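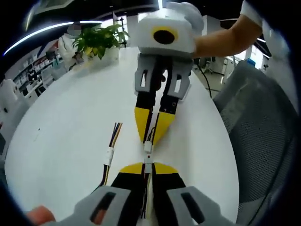

3. Materials and work procedure

3.1 The joining task

The task selected for this study is the joining of two small plug connectors at the end of short wire bundles. It is a common step in the final assembly of household devices, and in the Pradgate workshop it is still done at a table, one pair after another. The task looks simple, but in our earlier observations it took a large part of the working time. Most of this time was not spent on the pushing of one connector into the other. It was spent on finding the correct bundle, turning it to the correct side and bringing the two ends into one line.

For this reason we divide the task into four steps: choosing, straightening, aligning and closing. Choosing begins when the bundles lie on the table and ends when one of them is lifted. Straightening includes every movement made to remove a bend or to bring a free strand back to its bundle. Aligning begins when both connectors are held near each other. Closing is the last push and includes any repeated push if the first one does not reach the end position.

The limits between the steps are not always sharp. In particular, straightening and aligning may overlap when the wire is stiff and pulls the connector away from the line. In such cases the time was given to the step which had already begun, until both connectors pointed toward each other. We discussed a separate category for the overlap, but two persons coding the same recording did not agree well on its beginning, and we gave up the idea.

3.2 Wire bundles

The bundles were supplied by Doltex as remaining stock from several small orders, so they are not uniform. They differ in thickness, in the color of the wires and in how tightly the wires are held together. We consider this an advantage for the present purpose, as a worker in a small workshop also meets mixed material. A total of 204 bundles was received. Each one was inspected for broken insulation and for missing contacts before it was admitted to the set, and it was inspected again after every 400 joining attempts made with the whole set.

We use the word "bundle" for any group of wires which stays together when it is lifted at one end. It need not be twisted or taped. Three properties were noted for each bundle: its thickness, the condition of its free ends, and the dominant color of its wires. Thin bundles whose ends splay into separate strands were the most difficult to code. A strand may catch on a neighboring bundle, and then two bundles move together although only one was chosen. Thick bundles have the opposite problem. They keep the bend from the storage bag and roll back after they are put down.

Color was noted but was not used as an instruction. The participants were told to join any pair that fits, and not to search for wires of the same color. Even so, several of them asked if a yellow or blue wire should go to a certain side. We suppose that people with some experience in electrical work expect color to carry a meaning, and that it slows them a little when it carries none.

3.3 Table and arrangement of the parts

All sessions were done on a white table from Brastier, at which the participant could sit or stand. The white surface gives good contrast to dark wires and to black connector parts. It has a weakness too. Small white connectors are harder to notice on it, and the smooth finish reflects light from above. We tested a gray cloth as a cover, but loose strands caught in the fabric and the bundles could not slide freely, so the table was left uncovered.

At the start of a trial the bundles were placed by hand, with free space between them. We did not use a template. An example of an arrangement with four short bundles is given in Figure 2: they lie left of the center in a loose group of two by two, and all slant down toward the right, but at different angles. The instruction to the person placing them was only that no bundle should lie on top of another.

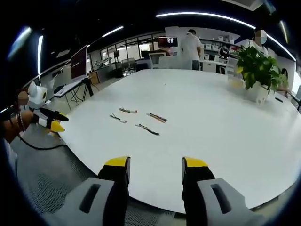
A stricter arrangement, with all bundles parallel and at equal distance, was used in the pilot sessions. It made the choosing step very short, and the participants soon began to take the parts in reading order, from the upper left to the lower right. Under these conditions the choosing step told us very little. With the loose arrangement the order of taking was less regular, and we could see from the recordings that a bundle with a clear connector at one end was often taken before a bundle with splayed strands, even if it lay farther away.

The distance to the edge was also important. When a bundle lay very near to the edge, its end could slip over it during straightening, and the wire had to be pulled back. Such trials were kept in the data, but they were marked.

3.4 Number of trials

We planned 4000 joining attempts. After removal of the pilot sessions, of the attempts with damaged contacts and of the recordings where one connector could not be seen during closing, 2521 remained for the analysis. The last group was the largest. In the aligning step the two connectors nearly touch, and a small turn of the wrist is enough to hide them – this loss could not be avoided without changing the natural way of working. The times reported in Section 4 refer only to the remaining attempts, and marked trials are listed separately there.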